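Workshop notes
Print and poster

Keeping a small print studio in order

I share a screen printing studio with Clifford Fehr, on the second floor above the Shaikh frame shop. We make posters for concerts and small theaters, sometimes a book cover. Younger designers come to print with us and they ask always the same questions, so I write the answers down here. Some are from my own mistakes.

Paper

Let the paper rest in the studio one night before you print. Ours comes from Purness in flat packs, and if I open a pack and print in the same hour, the second color does not sit where it should. Leave the pack open at one side, with a clean board on top. For a run of 63 posters I cut 70 sheets, and the extra ones are for testing the color. Do not test on different paper. The ink looks other on it, and you will correct something that was correct.

Mark the grain direction on the wrapper with pencil before you throw away the label. I forgot this in March and had to bend corners of good sheets to find out.

Ink

Mix more than you need. To match a color again in the middle of a run is very hard, also for people with a good eye. I keep every mixed color in a jar with a painted strip of paper on the lid, and on the strip I write the recipe and the name of the job. The oldest one is from a poster for the Fullon theater, a dull orange, and we still use it.

If you print dark over light, wait longer than you think. Touch the corner of a test sheet with the back of your finger - the back, because the fingertip leaves grease.

Scrape the screen with a plastic card before you wash it. Much ink goes back in the jar this way, and less goes in the drain.

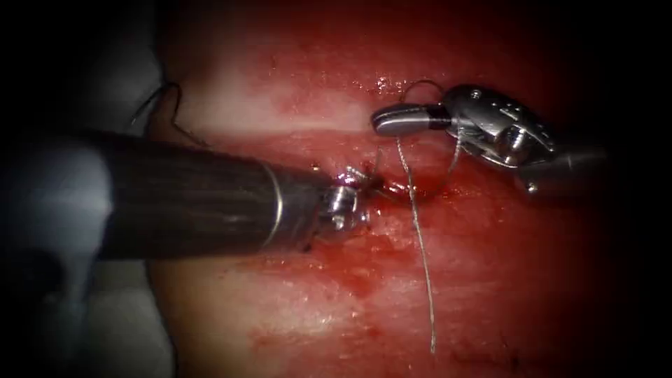

Sewing a booklet by hand is slow work, but for a small edition I prefer it to staples. Fold the sheets, press them under a heavy book for an hour, and make the holes with an awl from the inside to the outside. Use waxed linen thread, two and a half times the height of the spine. It helps to work as a surgeon does, with one strong light on the place where the thread goes in and the rest left dark, and with a slim metal tip to hold the thread where fingers are too thick. I use bent tweezers from a watch repair kit. Pull the thread along the spine, never straight up, or the paper tears at the hole.

Blades

Change the blade earlier. Clifford cuts 20 sheets with one blade and then it goes in the tin. A tired blade pushes the paper in front of it, and you see a soft white edge on dark posters. For thick board make three light cuts and hold the ruler down with the whole hand, fingers away from the side.

Storing the posters

Flat is best. We have a Plirnov plan chest, bought used, and the drawers were sticking in summer. I rubbed the runners with a candle and now they go well. Put thin tissue between posters with heavy ink, at least for the first two weeks.

If you must roll them, roll with the print to the outside and use a wide tube. Customers like the thin tubes because the post is cheaper, but then the poster will not lie flat on the wall - ask them to pay for the wide one.

Write the number of the edition with a soft pencil, bottom left, before the posters go in the drawer. We once had 131 of them to sign in one evening, and the last signatures do not look like mine.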